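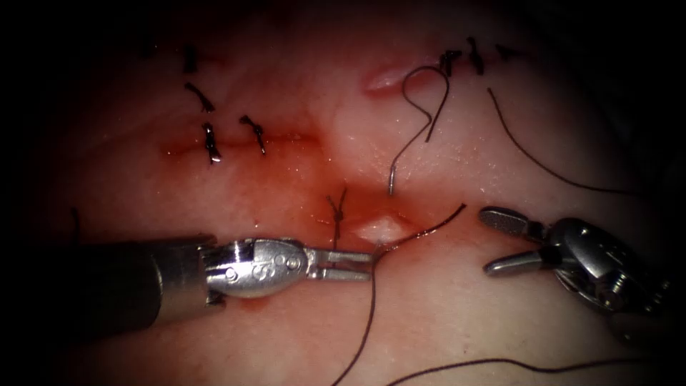
The student suturing project is at the point where we need to agree on one labeling scheme before anyone goes further. I went through Dikell's comments at lunch and most of them are fine with me. My one disagreement is over when a stitch begins. Where the needle is already standing up out of the tissue and the right jaws are open and empty, the current sheet lets you call it either "needle pass" or "regrasp". Two people labeling the same clip will split on that every time. I would like "regrasp" to begin when the jaws let go and end when they close on the needle again.

The Escobedo team wrote earlier:

> We have labeled nearly 50 clips so far. Our main trouble is the
> thread. When the needle is held and the thread is wrapped on
> the jaws, we don't know if that is still needle handling or the
> start of the knot. Can the list settle this before the February
> check-in? Also, do you want the idle arm labeled or left blank?

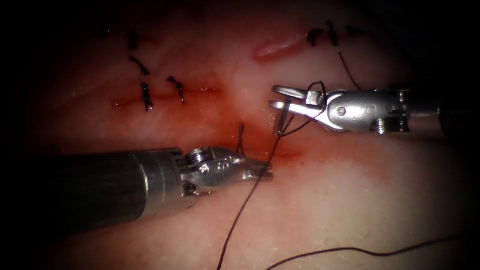 Needle in the right jaws, with a loop of thread around them.

On the first question, please go by the needle. If an arm is holding it and no throw has been started on purpose, use "needle handling". A loop that is there by accident gets the extra tag "slack", and you can add that in the notes column for now.

On the second, label both arms. I know it doubles the work – but the policy we trained at Rindomton with blanks in it learned to park the left arm and leave it there. 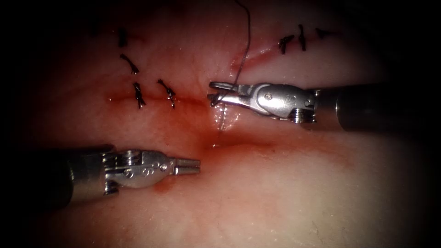 The other thing is clip length. Grullthorpe cut theirs at 2000 steps and ours run to 3000, so the loader pads theirs and the scores can't be compared. I would rather cut ours than ask them to redo anything. If a knot gets split by the cut, drop the clip.

Please don't rename files when you trim them. The index is built from the names and I had to rebuild it 2 times last month. 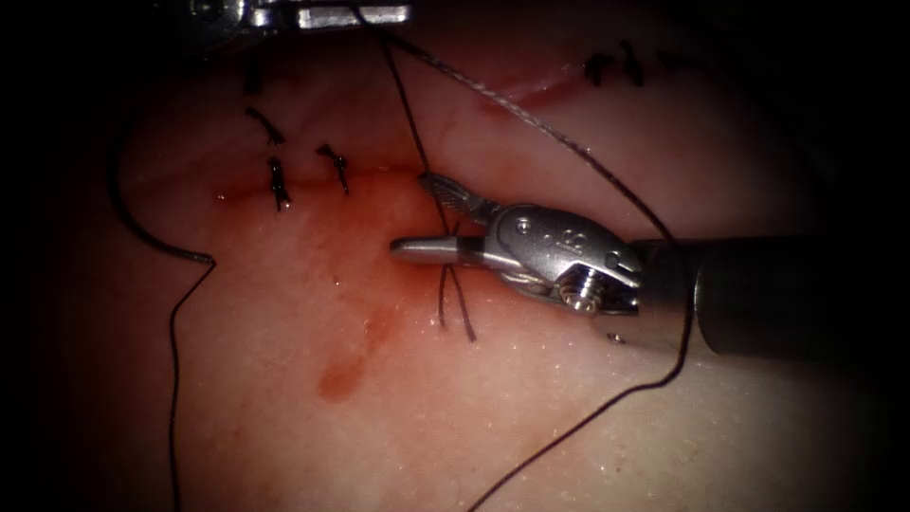

OPEN ITEMS

Tag for an arm that is only partly in view. I suggest "partial", and no action label unless the jaws can be seen.

Loose thread crossing in front of or behind the driver. Dikell wants a separate tag. I don't mind, if they write the definition.

Replies to the list please, and keep the subject line as it is.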